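# Vallow Open Day

The **Vallow Open Day** is a robot demonstration held each January in Nostilthorpe. I've been to 2 of them now, and I'm keeping this page up for anyone thinking of going! The kitchen demo (my favourite) is all about washing-up, done by robot arms with proper fingered hands.

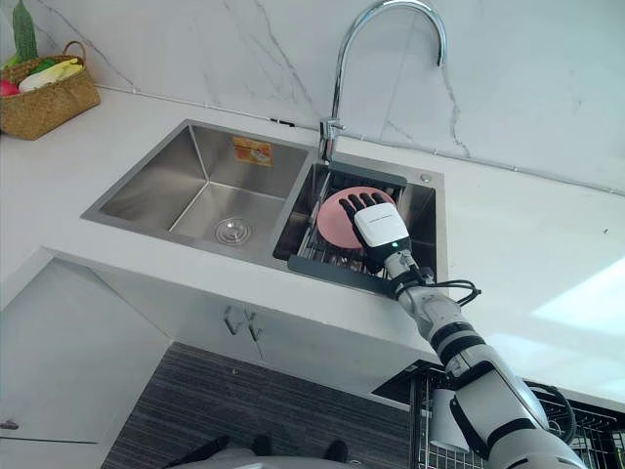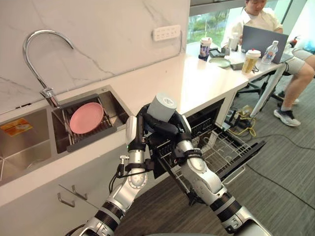 ## Getting in

Entry is free but you do need to book, and each kitchen slot takes only 6 people. The 44 bus stops right outside.

## The rest of the day

Trotine runs the talks upstairs, which are a bit dry if you ask me, and Chin has a stall of spare joints and motors (I could've stayed there all afternoon). Last time 505 visitors signed the book.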